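I bought the Leltimus folding table in June to replace a card table that had been sagging in my laundry room for years. I have used it nearly every day since, which seems like long enough to say something useful about it.

## What I was looking for

My laundry room is narrow. The washer and dryer take up one wall, and the other wall has a water heater at one end and a door at the other. What's left is a stretch of wall long enough for a table, as long as the table isn't deep. I wanted something I could fold clothes on while standing up and push out of the way when the water heater needs service.

My budget was $200. I looked at three tables. The first was a kitchen work table from Vergara, a solid piece of furniture, but it was too deep for the room and the store wanted extra for delivery. The second was a wall-mounted drop leaf from Prerkberg. I liked it a lot on paper. The trouble is that it has to be screwed into studs, and the studs in that wall are not where I needed them. The third was the Leltimus, which cost $150 at the home store in Prirkport, and I could carry it out to the car myself.

## Getting it put together

The box was in good shape. The top comes in one piece, already finished on the side you see and bare on the underside. The legs are steel tube with a dull powder coat. There are four of them, joined in pairs, and each pair swings down and locks with a sliding collar.

The instructions are a single folded sheet with drawings. They are mostly fine. Step 4 shows the collar going on with the notch facing in, and it needs to face out. If you put it on the way the sheet shows, the collar slides but doesn't catch. I put both on wrong, took both off, and lost half an hour. The sheet in the box had the part number 794 printed in the corner, so if yours has a different number they may have fixed it.

You need a Phillips screwdriver. The box also has a small wrench for the feet. It is soft metal and rounded off on the second foot, and I finished with my own.

My neighbor Sơn Doãn owns the same table and uses it in his garage for potting plants. He told me to put a drop of thread locker on the leg bolts before tightening them. I did three bolts before the tube ran out. The ones without it have worked a little loose twice since then, and the others haven't moved.

## Height and size

The height is the best thing about this table. My old card table was made for sitting at, and folding a full load on it meant bending over the whole time. With the Leltimus set on its tallest notch I can stand straight and have my forearms level. I'm 5'9". My daughter is shorter and uses the middle notch when she is home, and changing it takes a minute or so once you know the trick, which is to lift one end slightly so the collar isn't under load.

Depth is a compromise. A bath towel folded in half lengthwise fits fine. A fitted queen sheet doesn't, and I still do those on the bed. If you were hoping to fold king-size bedding on this, get something deeper and find the floor space for it.

The length is fine. I can keep a basket at one end and have room for a few stacks next to it.

## The top

The finish is smooth, and so far nothing has snagged on it. I ran a pair of old tights over every edge before I used it for anything nice. The edges were clean except for one corner with a rough spot, which I took down with fine sandpaper.

It handles damp clothes well enough. I've left wet swimsuits on it overnight and wiped it off in the morning with no marks. Bleach is another story. I set down a cap with a little bleach left in it, and there is now a pale ring that isn't coming out. That was careless of me, but a laundry table is going to meet bleach sooner or later and I'd have liked a tougher surface.

Don't iron on it. The sheet says so, and I believe it. I put a thick towel down once and pressed a collar quickly, and the top felt warmer underneath than I was comfortable with.

## How steady is it

Steady enough for folding. If you lean on the long side it holds. If you lean on one end, past the legs, you can feel it start to tip. I wouldn't let a child sit on it.

There's a slight wobble side to side at the tallest setting. On the middle setting it's gone. My floor slopes toward the drain, and the screw-out feet took care of that, but the feet are hard plastic and they slide on tile when you push against the table. I bought a pack of rubber caps and put them over the feet. They should come with it.

The sewing machine test: I tried my machine on it once when the dining table was covered with tax papers. At slow speed it was all right. At full speed the whole table shook and a spool rolled off. I went back to the dining table.
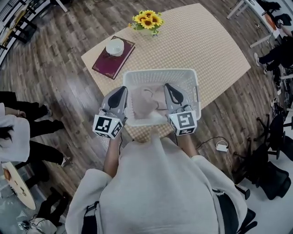
*Page last changed: Friday, February 7, 2025*

## Working from a basket

I used to put the basket on the floor and bend down for every sock. Now it goes up on the near edge of the table and I pull from it directly. A plastic basket with straight sides works best for this. My round one takes up more of the top than it should, and I've moved it to the bathroom.

One thing to watch is weight. A basket of wet jeans at the very end of the table is enough to make the other end feel light. Put it over the legs and there's no problem.

I fold in the same order each time: towels first, then shirts, then whatever is left. Towels make a big stack, so I take them out to the closet before starting on the shirts. With the old table I couldn't do a full load without using the top of the dryer too, and things would slide down behind it. I still find socks back there.

## Folding it away

To fold it, you slide both collars up, swing the legs in, and tip the whole thing on its side. It is heavier than it looks. I can do it alone, but I wouldn't want to do it every day, and mine stays up except when someone comes to look at the water heater.

There is a carrying handle on one long edge. It's a strap held on by two screws. One of the screws pulled out of the underside in the fall - the hole had stripped. I filled it with wood glue and a toothpick, let it dry, and put the screw back in. It has held so far, though I carry the table by the legs now.

When it's folded, the legs don't lock. They can swing out while you're walking with it and hit you in the shin. I use a bungee cord.

## Customer service

I wrote to Leltimus about the wrench and the notch drawing. They answered in a few days and sent a new wrench, the same soft kind. They didn't say anything about the drawing.

## Would I buy it again

Yes, for this room and at this price. If the wall studs had been in the right place I would have gone with the Prerkberg. For a bigger laundry room I'd spend the extra $50 and get something deeper with fixed legs.

**Good:** height, smooth top, easy to wipe down, fits a narrow room.

**Not so good:** wrong drawing in step 4, slippery feet, weak handle, bleach marks.

If you do buy one, get the rubber caps and the thread locker on the same trip. Check the leg bolts after the first month, and check the handle screws too while you have it on its side.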